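From: (list member)
To: Drolgate workshop list
Date: 5 August 2022
Subject: Re: Door-opening build, where are we?

Hi all,

Sorry for the slow reply, I've been buried in door stuff and kept telling myself I'd write once one more thing worked. Answers in between the quotes, and then a bunch of rambling at the end that you can skip if you only came for the bearing question.

> Hey, just catching up on the door opener thread. I dropped off
> the list in February and when I came back it looked like you'd
> switched from the rail to a rolling base? Is the rail dead? I've
> still got the long one in my garage and I'd like the floor back.

The rail is dead! Please take your floor back, with my thanks. It was great for getting the arm in front of the lever at the same height every time, but a door swings in an arc and the rail very much does not. I could pull the door open maybe a hand's width before the wrist ran out of room. The rolling base (the old Brakeck one from the shelf by the drill press, two drive wheels and casters) lets me back up while the arm pulls, and after a few evenings of swearing I like it a lot more.

> Also, what are you doing for the handle? I tried something like
> this with a knob once and my gripper just polished it.

No knobs. I'm sticking with levers, at least until winter. You don't need to grip a lever at all, you just hook over it and push down. I printed a finger with a shallow curve and a strip of bike inner tube glued on the inside, and it grabs better than the fancy silicone pads I paid for. The third version of that finger is the keeper. The first two snapped right at the screw hole, so if you print one, turn it on its side so the layers run the long way.

> And last one, are you testing this on a real door yet or is it
> all still in the simulator? If it's real, how's the door?

Both, and the door is fine, thank you. The real one is a hollow-core door I screwed into a two-by-four stand out in my carport, and it has a few dents down by the kick area that I'm not going to discuss. But most of the tries happen in the simulator now. I run them overnight on the old desktop with Kozan (the little sim front end I mentioned in the spring), 1024 starts per batch, each with the base dropped in a slightly different spot and the door set with a different hinge stiffness. The office layout is one of the stock rooms, and I just hung my own door on the front of it and kept going.

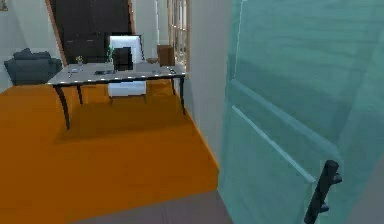
The thing that ate most of my July was the hinge friction. I had it set way too low, so in the sim the arm would give the door a polite little tug and off it went, wide open, lovely. Then I'd take the same motion out to the carport and the base would scoot forward toward the door instead of the door coming toward the base. Very funny the first time. I finally hooked a luggage scale onto the real lever and measured the pull at a few spots along the swing, put those numbers in, and the sim started failing in the same ways the carport did. I have never been so happy to see things fail.

The other fix was weight. The Brakeck base is light, and with the arm stretched out it has almost nothing to push against. I strapped a sandbag over the drive wheels (the gray kind you use on a canopy leg) and the scooting mostly stopped. There's probably an elegant way to do this in software — I'm not there yet, and sandbags are cheap.

So, where the numbers stand. Last full batch had 17 failures left after I threw out the ones where the base started too far off to reach at all. Most of those are the same failure: the finger slides off the end of the lever just before the latch lets go. I think I'm pressing straight down for too long when the tip of the lever is really moving in a circle. If anybody has a clean way of doing that little arc without solving the whole arm every time, I'm all ears. My current way is a table of points I typed in by hand, and it looks exactly as bad as it sounds.

On the carport door I've done 19 tries with the new settings and I'd call the results encouraging. It gets the latch nearly every time. Getting the door far enough open to drive through is a different story, since the base has to let go of the lever, scoot around, and push on the door face or edge with the side of the finger. Half the time it lets go too early and the door drifts back on it. My carport slopes a bit, so gravity is voting against me there.

A few odds and ends while I have you:

The Biltar motor drivers. Somebody asked if they're worth it over the ones in the parts bin. For the base, yes, they run a lot quieter and I can finally work after the neighbors' kid goes to bed. For the arm, don't bother, the old ones are fine.

Bearings for the shoulder joint: I used the sealed ones from the blue drawer, and I took the last four, so we need to reorder. Put it on my tab.

My logging script now writes everything to one file per night. I'll put it in the shared folder under "door," next to the STL for the finger. Fair warning, it's 1787 lines and the comments get a little emotional toward the middle.

I'd like to bring the whole setup over to Drolgate once I've got the push-through part behaving, and try it on the side door to the paint room, which has a lever and a closer on it. The closer scares me. Does anyone know if the arm on that thing can be loosened without a special wrench? And would anyone mind if I tied up that doorway for an evening?

Oh, and to whoever borrowed the luggage scale after me — I need it back before I touch the closer.

Talk soon!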